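Running a Two-Arm Demonstration Session in the Rinard Cell

Guidance for new operators, issued by the Pesten teaching group. Questions about this page should be sent to Raghavendra Unnithan.

This page explains how to record demonstrations for the Acharya method, in which a control policy is trained on examples given by a human operator. It assumes that you have completed the safety briefing and that you have an account on the Zendov recording server.

What the method requires

The policy learns from complete attempts at a task. Each attempt is stored as one episode, containing the joint positions of both arms and the pictures from all cameras. A usable set for a single task has 100 episodes. The policy copies what it is shown, hesitation included, so a steady pace matters more than speed.

Step 1. Check the cell

Confirm that both mounting plates are firm on the rail and that the boards beneath the arms have power. Follow each wrist cable along its arm by hand, with the motors off. A cable that pulls tight at full reach will disturb the joint readings.

Step 2. Bring the arms to the meeting pose

Start the session program and select "meet". Both arms move inwards until the grippers face one another over the middle of the floor. Keep your hands outside the cell while this takes place. If either gripper stops noticeably high or low, cancel the session and repeat the calibration before going further. 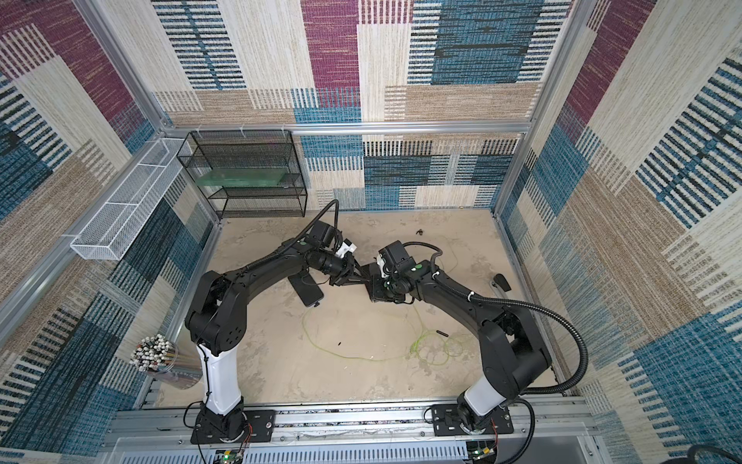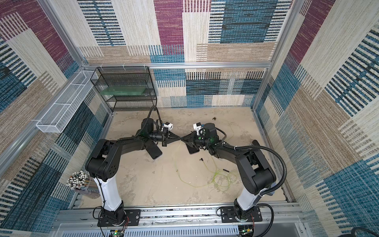

The left and right arms with their grippers brought together over the floor of the cell.

Step 3. Set the objects

Place the task objects within reach of both arms. Their positions should differ a little from one episode to the next, as a policy trained on a single layout tends to fail when anything is moved. Thin wires may be left in a natural tangle — do not straighten them between episodes unless the task sheet says so.

Step 4. Record

Press the left pedal to begin and the right pedal to end. Wait for the tone before moving. An episode may hold up to 3,000 time steps, after which recording stops by itself. If you drop an object, finish the attempt where you can and mark the episode "recovered". Attempts abandoned part way should be marked "discard".

Step 5. Review and upload

Play back every fifth episode and check that the wrist views are sharp and that the two arms are in time with each other. Upload the set before leaving the room. Training jobs are started on Tuesday, and sets received later are held for the following week.

A note on results

In our June trial, the policy was tested 181 times on a handover task. Most failures occurred in the last part of the approach, when one gripper closed before the other was in position. Operators are therefore asked to pause briefly at the meeting point before closing either gripper, and to make the pause similar in length each time.

Session sheets are kept beside the operator's desk. Enter the task name, the number of episodes kept and any fault observed.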